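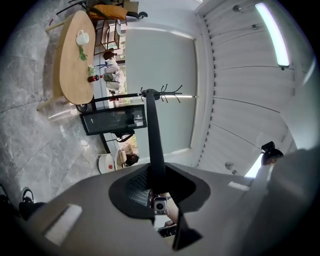 Fig. 1. Black pole with hooks at the top, in front of a pale grey wall panel.

Course: Managing People in Local Government
Handout for Unit 5: Delegation and the written record
Prepared by Hülya Özkan

Please read before the seminar. Bring your own copy with notes in the margin.

1. What we mean by delegation

A manager delegates when she gives another person the right to decide, together with the duty to report. Giving a task without the right to decide is assignment. In many town offices the two words are used as if they are the same, and from this come many of the complaints we studied in Unit 4.

Delegation has a legal side and a practical side. The legal side is in the charter or in the council's order. The practical side is in what the staff believe they may do when the manager is on leave.

2. Case: the Nunbridge permit desk

Nunbridge received 1,141 permit requests in one year. All of them needed the signature of the department head, Ynyr Lloyd, also the small ones for fences and signs. The deputy, Ebenezer Ofori, prepared the files but could not sign.

In May the council changed the order. The deputy could now approve any request with a fee under $3,000. Two problems followed:

The order did not say who decides when the fee is disputed.
The front desk was not informed, and continued to send every file to Mr. Lloyd.

The second problem was corrected with a one-page memo. The first one needed a new vote.

3. The delegation memo

A usable memo states the power which is given, its limit, the date when it ends, and the person who receives the reports. Keep it to one page. Students often forget the end date. A delegation without an end date usually survives the person who signed it, and the next manager does not know that it exists.

4. For discussion

Fahad Memon will present the view of the department head, and Mohammed-Awal Eshun the view of the deputy. The others should prepare a draft memo for Nunbridge, including a rule for disputed fees.

Reading: Gyamfi reader, chapter 2. The section on emergency powers is optional, we come back to it in Unit 7.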